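4. Washing and Drying Table Linen

Use this section for cotton and cotton-blend tablecloths, runners and napkins in the Tenus 200 washer. For bedding, see Section 5.

4.1 Before the first wash

1. Check the care label. If there is no label, treat the cloth as cotton that may bleed.
2. Wet a corner of the underside and press a white rag on it. If color comes off, wash the cloth alone.
3. Shake off crumbs outdoors. Crumbs left in the folds collect in the drain filter.
4. Treat fruit juice and wine marks with cold water. Do not rub.

CAUTION: Do not use chlorine bleach on dark blue, navy or red fabric. The damage cannot be reversed.

4.2 Patterned cloths

Cloths with dark and pale bands side by side need a short, cold cycle. Turn the dial to Linen, press Temp until 20 shows on the display, and select Low Spin. Load one large cloth at a time — two will wrap around each other and throw the drum off balance.

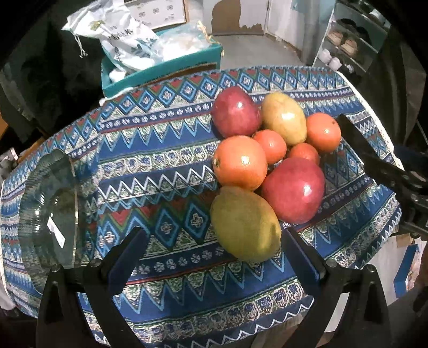

Rastogi wrote to the help desk that Low Spin left a banded cloth dripping, and asked whether a second spin would hurt it. It will not, as long as the cloth is taken out and refolded loosely first. Press Spin Only, then Start. Do not run a third spin.

Note: On machines with the Carnov control panel, Spin Only is reached by holding the Rinse button for 2 seconds.

4.3 Drying and ironing

1. Hang the cloth over two lines so that the weight is shared.
2. Keep it out of direct sun.
3. Iron on the wrong side while slightly damp. Work from the center toward the hem.
4. If the border has puckered, pull it straight by hand before ironing. Do not stretch it with the iron.

CAUTION: Do not tumble dry any cloth with a glued or fused trim.

4.4 Cleaning the filter after linen loads

Switch the machine off at the wall. Place a shallow tray under the hatch, open the cap slowly and let the water run out. Rinse the filter under the tap and screw it back until it clicks.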